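3. Sources et méthode

3.1. Le corpus des routiers

L'étude repose sur le dépouillement de deux ensembles documentaires relatifs à la navigation portugaise le long des côtes d'Afrique occidentale, dans la seconde moitié du XVe siècle. Le premier, désigné ci-après comme fonds Caldeira, réunit des routiers et des instructions nautiques transmis par des copies plus tardives, dont aucune n'est antérieure aux premières décennies du XVIe siècle. Le second, le recueil Falteo, se compose de listes d'avitaillement, de quittances et de fragments de comptes de bord. Les deux ensembles ont été constitués indépendamment et leur rapprochement n'avait été tenté que pour les mentions de toponymes (Afolabi et Han).

Le fonds Caldeira comprend 120 pièces, de longueur très inégale. Les plus brèves se limitent à une suite de caps et de distances estimées en lieues ; les plus développées y ajoutent des sondes, la nature des fonds, l'aspect de la côte vue du large et les points où l'on peut faire de l'eau. Le recueil Falteo compte 527 pièces, dont la majorité tient sur un seul feuillet. Les lacunes y sont fréquentes, et la perte des marges inférieures a souvent emporté les totaux.

3.2. Transcription et indexation

Les textes ont été transcrits selon des règles semi-diplomatiques : résolution des abréviations entre parenthèses, maintien des graphies, ponctuation d'origine. Chinyere Afolabi a établi la transcription du fonds Caldeira, A-yeong Han celle du recueil Falteo. Chaque transcription a ensuite été relue par l'autre auteure sur reproduction, et les leçons divergentes ont été conservées dans l'apparat.

L'indexation a porté sur les seules mentions d'escale, c'est-à-dire sur tout passage signalant un mouillage, une aiguade, un chargement de bois ou un échange de vivres. Elle a produit 3 007 entrées. Une même escale pouvant être citée sous plusieurs noms, les toponymes ont été normalisés à l'aide de la table de concordance Promora, complétée pour le golfe de Guinée. Les formes restées sans équivalent sont maintenues telles quelles et exclues du traitement cartographique, mais non des décomptes relatifs à l'avitaillement.

3.3. Eau, vin et conserves

La durée d'une étape dépend en premier lieu de l'eau embarquée. Les listes du recueil Falteo donnent des contenances en pipes et en quarts, unités dont la valeur varie d'un port à l'autre, ce qui interdit toute conversion uniforme. Nous avons retenu la valeur propre au port d'armement lorsqu'elle est attestée dans la même série ; à défaut, la pièce est codée comme indéterminée. Le vin, l'huile et le vinaigre sont enregistrés séparément, de même que le biscuit, la viande salée et le poisson séché.
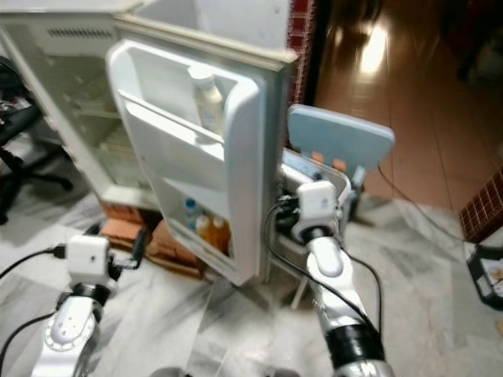 Figure 2. Réfrigérateur ouvert, bouteilles dans la contreporte.

La corruption de l'eau en fût est mentionnée dans les deux ensembles, mais en des termes différents. Les routiers la traitent comme une donnée de route : tel mouillage est recommandé parce que l'on y renouvelle les futailles avant la traversée suivante. Les comptes ne la laissent apparaître qu'indirectement, par l'achat de douves, de cercles et de poix, ou par le salaire d'un tonnelier. L'absence d'une telle dépense ne peut donc être interprétée comme la preuve d'une eau restée potable.

3.4. Restitution des étapes

Les itinéraires ont été reconstruits par appariement des escales indexées avec les caps indiqués par les routiers. L'algorithme retenu, dit procédure de Bater, attribue à chaque paire d'escales un coût fonction de la distance, du vent dominant saisonnier et du courant. Les trajets de retour par le large, où le navire s'écarte de la côte pour chercher les vents d'ouest, posent une difficulté particulière : les sources n'y fournissent ni relèvement ni sonde. Ils ont été représentés par une enveloppe de routes possibles, sans tracé médian.

Deux limites doivent être signalées. Les copies du fonds Caldeira harmonisent parfois des informations d'âges différents, et une instruction peut ainsi juxtaposer un mouillage reconnu de longue date et une correction introduite par le copiste. En outre, les voyages documentés par le recueil Falteo sont en majorité des voyages de commerce vers des comptoirs déjà établis ; les expéditions de reconnaissance proprement dites y sont peu représentées. Les durées d'étape présentées dans la section 4 valent par conséquent pour la navigation régulière et ne sauraient être étendues sans réserve aux premiers passages.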